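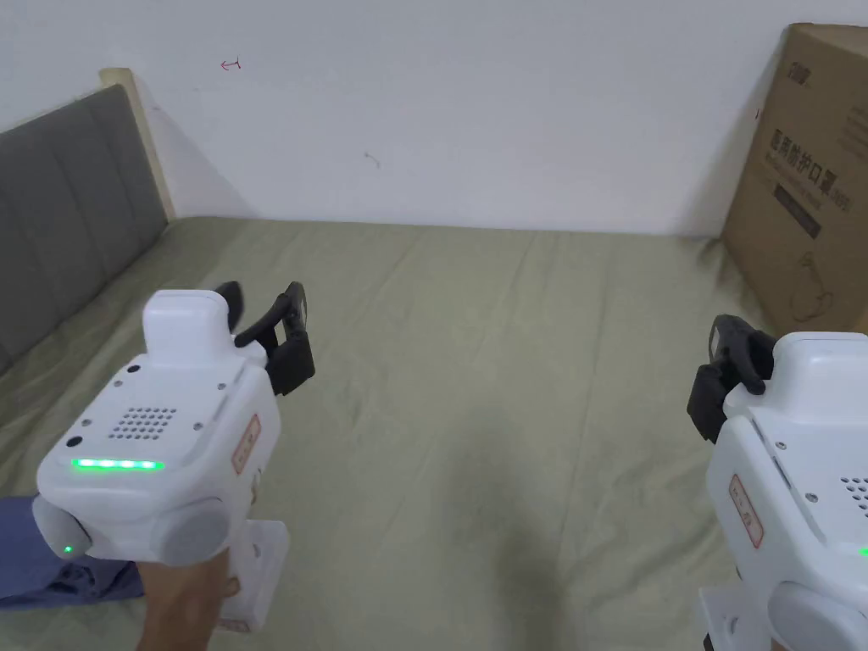
La sábana verde salvia, con sus arruguitas y todo.

Llevaba desde febrero queriendo contaros lo de la cama, y entre unas cosas y otras se me ha ido el año. El cabecero gris tapizado lo encontramos en Trudetero, después de dar más vueltas de las que me gustaría confesar, y me enamoró ese listón de madera clara que lo remata por arriba. ¡Con la pared blanca queda tan calentito!

La sábana es otra historia. Yo iba a por una blanca, como siempre, pero vi este verde tan suave y ya no hubo manera - costó 50 euros y no me arrepiento. Plancharla, eso sí, no la plancho. La estiro bien con las manos, empezando por el lado del cabecero, y me quedo tan ancha.

Ahora me faltan los cojines, que los quiero en crudo o quizá en mostaza. ¿Vosotras qué pondríais?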